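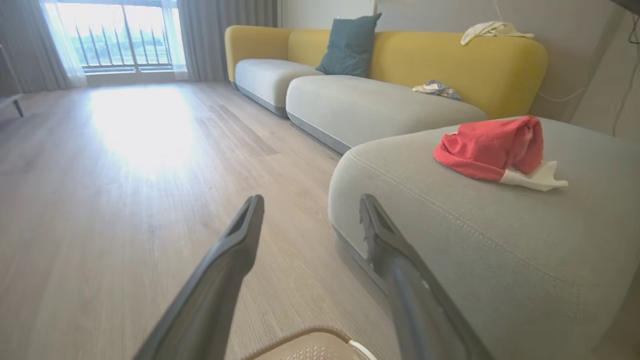

Blog > House > Laundry, again

I have read a lot of advice on laundry this year, and most of it comes from people who seem to own four shirts. The latest is the "one basket rule," which Nomvula Shezi sent me with a string of exclamation marks. You get rid of the hamper in the bathroom, the bag behind the bedroom door and the pile on the chair. One basket stays, and it goes around the house with you once a day. Anything made of cloth that isn't where it lives goes in.

I said I'd give it 16 days. I didn't expect much.

The sofa is where I had my doubts. We bought the Varma when we moved to Ondton, a long modular thing with a mustard back and light gray seats, and I still think the salesman oversold it. The back is curved, so whatever you drape over it stays draped, for a week if you let it. A cream cloth has been living up there. Something small and blue and white gets wadded up on the middle seat. The chaise is wide enough to fold a full load on, so of course I fold half a load on it and wander off.

The rule says all of that gets picked up, every day, no sorting. Fine. The teal pillow is exempt, whatever Nomvula says about washing covers in February and again in the fall.

First complaint: the daily walk is supposed to take 3 minutes. Mine didn't, not once in the first week. I'd get to the window, notice the sheer curtains needed a wash too, and then I'd be standing there working out how the hooks come off. The people who write these rules must not have curtains.

Second complaint: what counts as dirty? A throw that somebody sat under for one evening isn't dirty. Under the rule it goes in the basket, then into the machine, and I don't believe for a second that this saves me any work. I ended up shaking things out on the balcony and putting them straight back, so call that cheating.

Third complaint, and this one is about the basket itself. I looked at a Skanex first, a folding one on wheels with reviews that read like they were written by the wheels. There were 1,063 of those reviews and I read far too many. Then I bought a plain plastic one, cream-white with a brown woven-look band around the rim and small holes in the sides. It has a molded handle at the end and no wheels, and it sits flat on the floor. I have no quarrel with it. I do quarrel with anyone who calls a laundry basket "a system."

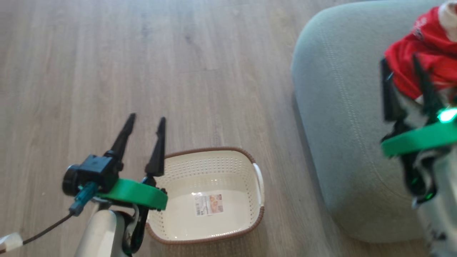 What I'm keeping

The walk, sort of. Every other day is plenty for this house. The bag behind the bedroom door is gone and I don't miss it, which annoys me a little. The bathroom hamper came back on day five - wet towels don't belong in with the throws and I'm not going to be argued out of that.

I'm also keeping the basket in the living room, on the floor by the chaise, in spite of the Ostilitz catalog and its opinion that laundry should be "invisible." They want you to buy a bench with a lid. I've had a bench with a lid. Things go into it and you find them two winters later.

Nomvula wants to know if I've been converted. I've told her to ask me again once the heavy blankets come out.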